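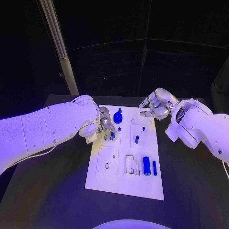 Peg boards with slots: worth it, or just a tray for losing pegs?

Posted by Grirkik, Sat 5 January

I've been looking at those flat white boards with blue pieces that go into slots and holes. You know the sort, little pegs, a disk like a gear, that kind of thing. The Skistico one is 19 pounds before postage and the blurb says it "builds lasting hand skills", which sounds to me like something a person in marketing wrote before lunch. My father has stiff fingers after a fall in August and my sister is convinced this will help. I think he'll do it twice and use it as a coaster. Has anybody bought one and still had all the bits six months later? And do the small pegs really need to be that small?

3 replies

Róisín Rafferty
Member, 618 posts

I bought one for my mother, so I can tell you what I know and no more than that. She used it most days through the winter. Did her fingers get better because of it? No idea. She was also seeing a physio and knitting, and I can't separate one from the other. Anyone who says they can is guessing.

On the practical side, put it on something dark. White board on a pale kitchen table is hard on older eyes, you lose the edge completely. A dark table or a dark tea towel sorts it out. Keep the pieces on the board when you stop, never beside it. Start him on the biggest piece, which will probably be the disk if yours has one with a post on top, as there's something to get hold of. Leave the tiny pegs for a good day. My mother pinched hers right at the top and then couldn't see the slot for her own fingers, so get him to line it up just above the hole first and then lower it.

If the physio hasn't suggested it, ask before you pay.

Etix
Member, 2 posts

waste of money, get a jar of dried beans and an egg box

skeptic_tank_1504
Member

Beans are fine for picking up but they don't have to fit anywhere, so it's a different job. That said I wouldn't pay 19 pounds either. Charity shops have toddler shape sorters for next to nothing, if he won't be insulted by it. Mine was. Check the pegs aren't a tight fit, ours had to be pushed and he gave up on it within the week.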